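Sun 5 March

Spent the weekend going through the Costmont library's annual report so you don't have to. Short thread on opening hours, mostly.

Headline number first. The main branch was open 1,238 fewer hours last year than it was before the budget cut. Part of that is the burst pipe in the basement. Most of it is Mondays and evenings.

The report puts evening use at "modest." It doesn't define modest. The table in the back shows 407 study room bookings after 6 p.m. in the last quarter those rooms were open late. That seems like a lot for a town this size.

Lernley and Clallutton both kept their late nights. Lernley did it by closing Friday mornings. Clallutton did it by moving to one service desk in place of two. Neither option gets a mention in our report.

If you work days in Costmont, your choices are now Saturday until 4 or the bus to Lernley. The bus takes 35 minutes each way and the last one back leaves before Lernley's library closes.

A few people asked where I go when the library is shut. Usually the ground floor of the Boersma building. The doors stay open until 9 and I've never been asked to buy anything.

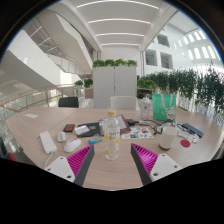
Big table, Boersma atrium.

It's fine for reading. It gets loud around lunch because sound carries in there. There's no printer, no reference desk and no kids' section, so I wouldn't call it a replacement for anything.

Back to the report. Page 13 has the staffing chart. Two part-time positions have been vacant since the fall before last, and the money for them was carried forward. So at least some of the missing evenings were already paid for.

I emailed to ask why those jobs haven't been filled. The answer was that hiring is "under review." I asked who is reviewing it and when they expect to be done. Will post the reply if I get one.

The other thing worth knowing is that book returns changed too. The outside drop box on the parking lot side is gone. The one by the front steps is still there but it's emptied only on open days, so anything you drop Saturday night shows as checked out until Tuesday. Fines are on hold for now, so don't panic if you get the automatic email.

Interlibrary loans still work the way they did. Mine from Clallutton came in four days last month. Holds stay on the shelf for a week, and you can ask for a longer pickup window by phone if you can't get there on a Saturday.

Public comment on next year's hours is open through the end of March. You can send it by email or fill out the paper form at the front desk. The form has one question about evenings. It's on the back, near the bottom, and easy to miss.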